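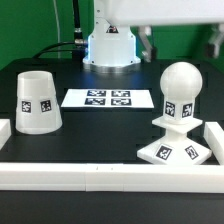
Net zero by newsletter

I read the Zillness climate pledge twice in April and still can't tell you what they plan to cut. There's a 70 percent target, a lot of talk about partners, and one line on offsets that Dzifa Gbeho, their new climate lead, didn't want to get into when I emailed. 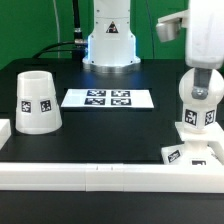 Offsets are where these pledges usually go soft. Zillness says it will buy 1,000 tons' worth through Essien, and I can't find who checks the trees. A little triangular warning sticker, like the one on the white housing of that robot arm, would suit page 6 nicely. I've asked for the audit and I'm still waiting.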